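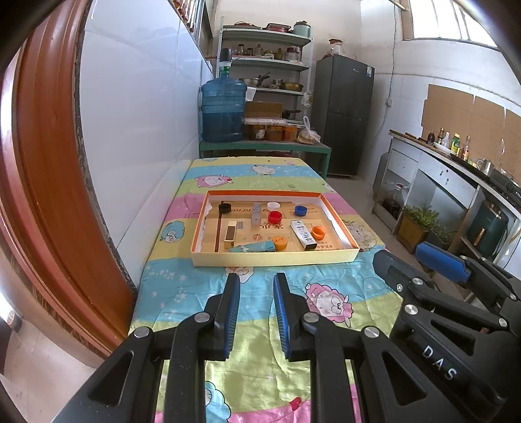

I've had the Solen soda maker from Zarura on my kitchen counter since January, and I think I've finally used it enough to say something useful. We were a bottled drinks family before this, big time. Bottle caps turn up everywhere when you live like that – red, blue, white, orange, a whole tray of them on the sheep tablecloth – and I was so tired of hauling the bottles home! So I paid 47 dollars for the Solen and hoped for the best.

The good stuff first. It's quick, it's quiet, and the bubbles are properly sharp if you chill the water overnight (please do, lukewarm is sad). One cylinder is supposed to make up to 124 glasses. We got through our first in five weeks, but we're thirsty people and I like mine extra fizzy.

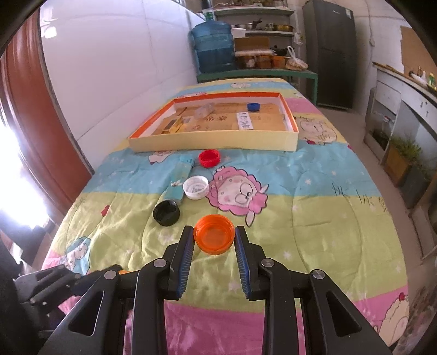

What bugs me is the bottle. It only comes with one, the neck is too narrow for my brush, and a spare costs nearly as much as a decent lunch. The lever also gets stiff toward the end of a cylinder. My sister has the Atetti, and hers feels sturdier, but it takes up twice the counter and I'd miss my toaster.

Would I buy it again? Yep, with a second bottle in the cart from day one. Four stars from me.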